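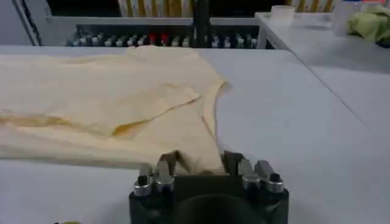

Poul Þrastardóttir wrote to me after my last column to say that a machine which needs a quarter of an hour to fold a shirt is a very expensive way of owning a wrinkled shirt, and that I ought to be ashamed of sounding so hopeful about it. I've been chewing on that letter ever since, mostly while folding shirts, and I'd like to answer it properly, since I think Poul is right about the arithmetic and wrong about what we should be shopping for.

The product we were arguing over is the Varela folding service, which Pollance has been offering to small laundries and guest houses in and around Limgate since June. You don't buy the arm. You pay 299 a month, they bring it in on a cart, they bolt it to your table, and somebody on their end keeps teaching it how to handle whatever your customers happen to wear. There is a 27-page welcome booklet, which I read from cover to cover one evening with a pot of tea (I am that sort of person, and my family has made its peace with it), and I can report that it's a friendly piece of writing and that it promises a good deal less than the advertising does. I liked it better for that.

Now, a T-shirt. I don't think most of us have given enough thought to what a miserable object a T-shirt is if you have to deal with it using two metal fingers. A box stays a box when you pick it up. A thin cotton shirt, pinched near the collar, turns into some other shape altogether, with a fold tucked under where you can't get at it and a sleeve doubled back on itself, and whatever you do to fix the one will probably disturb the other. My grandmother could find the shoulders of a shirt in the dark. She had done it for sixty years, and she'd had ten fingers to do it with, every one of them able to feel the difference between one layer of cloth and two.

So when Poul complains that the thing is slow, well, yes, it's slow! I've watched it take hold of a collar, think it over, let go and try again a little to the left, and I found myself leaning forward in my chair the way you do when a child is tying a shoe. But the laundries I've talked to don't seem to mind the slowness nearly as much as I expected. Telmo Gallardo runs his through the night at his place in Wusden. He told me it gets through some 80 pieces before he unlocks in the morning, mostly plain shirts and pillowcases, and he refolds the ones he doesn't care for while his coffee is brewing. He'd like the pile to be taller. He'd also like to go on not standing at a table at midnight, and he was pretty clear with me about which of those two wishes mattered more.

Where I do part company with Pollance is the contract. The monthly price covers 1000 garments, and after that you pay by the piece, and a garment the arm gave up on counts exactly the same as one it folded. I read that clause three times, hoping I'd misunderstood it. If I hire a neighbor's kid to rake the yard and half the leaves are still there at suppertime, I may well pay the kid anyway out of affection, but I'd like it to be my choice. Charge for the folded ones. The booklet says that the failures are what the system learns from, and I believe it, but in that case the customer is supplying the lessons and getting a bill for them besides.

I'd also ask for a shorter first term. A year is a long time to promise yourself to a machine you've met once, and a small guest house with a slow winter ahead of it has no business signing for twelve months on the strength of an afternoon's demonstration. Let people have it for six weeks, with their own sheets and their own terrible fitted covers, and then talk about a year.

Fix those two things and I would tell any laundry in Limgate to go ahead and try it, wrinkles and all. Poul, you're welcome to write back, and I hope you will.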